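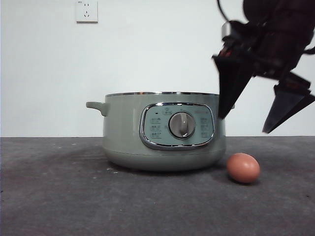
The green electric pot, knob side to the front.

Subject: Re: [flullport-users] Mestix update still waiting in the store?

Hello all, and hello Fadi,

Thank you for writing this up so patiently. I had been putting off a post of my own, partly out of laziness and partly in the hope that the whole thing would sort itself out over the weekend (it didn't, of course).

Fadi Zein wrote:
> Is anyone else still stuck on the old Mestix? My phone says there is
> nothing new, but my sister's tablet picked it up on Monday. We are both
> signed in to the same Flullport account. I have restarted everything
> twice and cleared the store's cache. Have Smadi said anything?

You are in good company! My phone was the same until yesterday evening. I wrote to Smadi's help desk and had a kind reply saying that the new release is going out in batches, with the first 2000 accounts done already and the rest to follow before the end of February. What they didn't say is why two devices on one account should land in different batches, and I have asked them again about that.
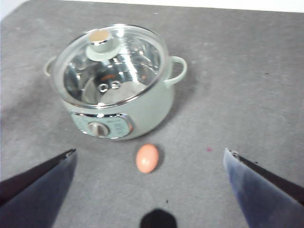
My own worry is the new permissions screen, which is the first thing you meet once the update does arrive. It asks for your location, your contacts, your microphone and your calendar, all four on one page, with a single large button to say yes to the lot. The small grey link underneath lets you choose them one at a time, and I very nearly missed it. For a programme that mostly keeps my recipes and shopping lists in order, that seems a great deal to ask. I keep a page in it for the little electric pot with the glass lid, and I can't think what my contacts have to do with soup. I said no to everything except the calendar, and so far the lists still sync and the reminders still come.

If you rely on the Rarberg backup, do make a copy before you update. Mine took six minutes, and the file opened perfectly well afterwards on the old laptop, so I felt much happier pressing the button.

Fadi, could you tell us which version number your sister's tablet shows? It is under Settings, right at the bottom, in very tiny print. I'll pass it on with my next message to Smadi.

All the best to everyone,
Tamer Sfeir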